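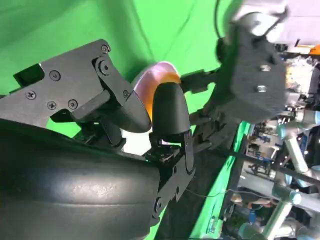 Luvbridge – Greifkameras, Unschärfegewichtung, zweiter Durchgang

12. Juli 2026

Ziel für heute: klären, ob die Gewichtung nach Unschärfe beim Training der Übergabeerkennung wirklich etwas bringt oder ob der Unterschied aus dem ersten Durchgang nur am anderen Datenschnitt lag. Renato hatte das nach der letzten Besprechung angezweifelt, zu Recht, die beiden Läufe waren nicht auf denselben Episoden gerechnet.

Datenstand: 162 Episoden, daraus 2182 Einzelbilder der Handkameras. In 1036 Bildern ist der zweite Greifer zu sehen, der Rest zeigt nur den eigenen Greifer und den Tisch. Labels aus Fillum exportiert, drei Klassen: frei, Annäherung, beide am Objekt. Die Grenze zwischen Annäherung und beide am Objekt ist weiterhin das Problem. Wenn der andere Greifer schnell kommt, ist seine Fingerkante über mehrere Pixel verschmiert und man kann den Kontakt im Einzelbild nicht sicher festlegen. Bei dem rosa-weiß-orangen Objekt vor dem grünen Tuch ist das gut zu sehen: eigene Finger klar, der andere Greifer verwischt, sein Finger reicht bis an den Rand des Objekts. Habe solche Fälle als »unsicher« markiert und nicht einer Klasse zugeschlagen.

Vorgehen:
1. Maske für den eigenen Greifer festgelegt, je Kamera eine. Die Maske ist starr, die Fingerstellung wird also nicht nachgeführt.
2. Schärfemaß (Varianz des Laplace) nur außerhalb der Maske berechnet. Beim ersten Durchgang lief es über das ganze Bild, und die Schraubenköpfe und Plattenkanten am Greifer haben den Wert hochgezogen, egal wie verwischt der Hintergrund war.
3. Gewicht je Bild aus dem Schärfemaß, nach unten begrenzt auf 0,2. Kein Bild wird ganz verworfen.
4. Zwei Läufe mit Benby, gleiche Episoden, gleicher Startwert. Lauf A ohne Gewichtung, Lauf B mit.

Beobachtung zu Schritt 2: Das Maß bleibt auf der Tischfläche unbrauchbar. Grün ohne Struktur gibt auch bei stehendem Arm fast nichts her, solche Bilder werden also abgewertet, obwohl ihnen nichts fehlt. Mit Tuchfalten ist es besser. Am deutlichsten bei Bildern, in denen viel glatte Fläche und wenig Objekt liegt, etwa beim Teller.
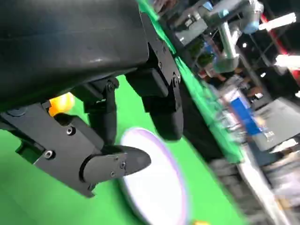
Handkamera über der grünen Tischfläche, Teller am unteren Bildrand, zweiter Arm im Hintergrund.

Bei dieser Art Bild kommt noch dazu, dass der Hintergrund rechts stark verwischt ist und trotzdem viel Kontrast liefert (Leuchten, roter Pfosten). Madhu schlägt vor, nur einen Ausschnitt vor den Fingerspitzen zu werten. Habe das auf die Schnelle probiert, Fenster von Hand gesetzt. Die Rangfolge der Bilder sieht vernünftiger aus, mehr kann ich dazu noch nicht sagen.

Ergebnis A gegen B: Die Klasse »frei« ist in beiden Läufen praktisch gleich. Bei »beide am Objekt« macht B weniger Fehlalarme, verpasst aber mehr kurze Kontakte. Passt dazu, dass gerade die schnellen Annäherungen niedrig gewichtet werden. Der Vorteil aus dem ersten Durchgang ist damit zum größeren Teil weg. Renato hatte also recht mit dem Datenschnitt.

164 Bilder stehen in Fillum auf »unsicher«. Die sind in beiden Läufen nicht im Training und auch nicht in der Auswertung. Das muss in den Bericht, sonst liest sich die Fehlerquote zu gut.

Nebenbei: Der Export schreibt die Zeitstempel der beiden Handkameras immer noch in verschiedene Spalten – Skript singhal_merge angepasst, alte Version liegt im selben Ordner mit Endung _april.

Offen:
– Fenster vor den Fingerspitzen aus der Fingerstellung ableiten statt von Hand
– Lauf C mit Fenster, sonst wie B
– »unsicher« von Madhu unabhängig nachlabeln lassen, dann Übereinstimmung rechnen
– prüfen, ob zwei Nachbarbilder als Eingabe die kurzen Kontakte zurückholen

Lauf C ist eingereiht, Konfiguration liegt bei den anderen beiden.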